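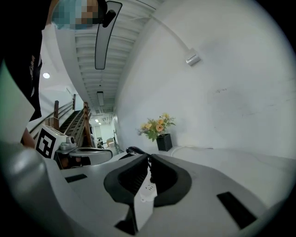 Power strip between the finger pads, second gripper coming in from the left.

Plugs, cords and hand-held grippers: tips from the Toprak robotics club

We get asked for these notes by other clubs, so they are now on one page. They cover the hair dryer task from the household round of the Linberg challenge, where a team records people doing ordinary jobs with hand-held grippers and then trains an arm on the recordings. Most of them will do for any job with a plug and a loose cord.

Setting the table

Use a table you can walk up to from one side with nothing at your elbows. Ours stands against a wall, and the strip's own lead runs back along it. Keep that lead at the rear. If it crosses the front of the table it will be caught by a gripper sooner or later, and the strip goes with it.

Lay the strip with the sockets facing up. Change its direction between runs: lengthwise for a while, then pointing at you, then at a slant. In our first year we left it in one place for 353 runs and the arm was hopeless as soon as the strip moved a hand's width.

Vases and flowers can stay. Push them back far enough that the leaves don't hide a marker when you lean in.

Before you plug anything in

Do all practice with the strip dead. Unplug it at the wall and have a second person check. Put the dryer's switch at off as well, every time, even when you know the strip has no power. Recep Soylu runs our safety briefing and will stop a session for this.

Look along the cord for nicks. A gripper pinches harder than fingers do, and it pinches in the same place over and over. We retired one dryer after 83 runs with a flattened patch near the plug.

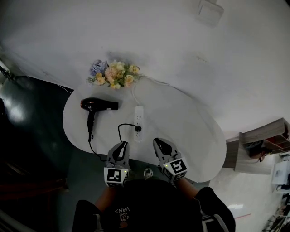
Start with both grippers open and hold them still for a moment before you move. It makes the beginning of each run easy to find later. Check the little lights at the same time - if one is out, stop there and don't waste the run.

Hold the plug by its body. Picking it up by the cord looks quicker, but it swings and you end up chasing it round the table. If the plug has landed with its pins facing the wrong way, turn it against the tabletop first, then take a fresh grip.

One gripper steadies the strip, the other does the pushing. Press straight down. When the pins don't go in, lift clear and come down again, because wiggling wears the socket and the recordings are no use for training.

Slack cord

Leave a good loop between dryer and plug. A cord hanging over the front edge is all right if it isn't pulling, but don't stand on it. Despina Kouris tapes a line on the floor for new members to keep their toes behind, and it has saved us a few dropped dryers.
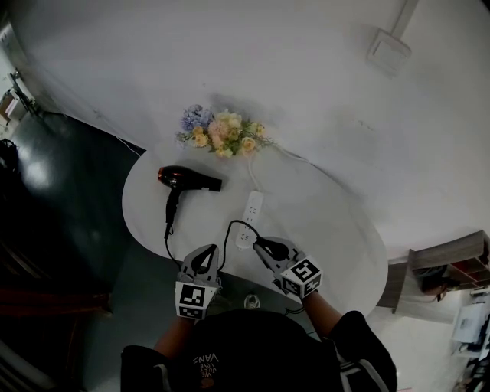 Taking the plug out is the part beginners rush. Grip low, hold the strip down with the other hand and pull upwards slowly. Put the plug down on the table before you open the fingers. If you let go in mid-air it can bounce off the edge.

Wipe the finger pads with a barely damp cloth between sessions. Dust from the floor gets into the ribs and the plug starts to slip. Don't use washing-up liquid, as it leaves a film.

Keeping count

Write the run number on paper as well as on the laptop. We had 1,782 runs at the end of last season and the paper book settled several arguments over which ones to throw out. Swap operators after 8 runs. Wrists tire before people notice, and the movements get jerky.

Short sleeves or close-fitting cuffs are best. Wide cuffs drag over the markers.

The Grullo club asked about doing the same task with a kettle. We have only tried it empty, with the base taped down. The short cord was the main trouble, and we'll add a section after the October meeting.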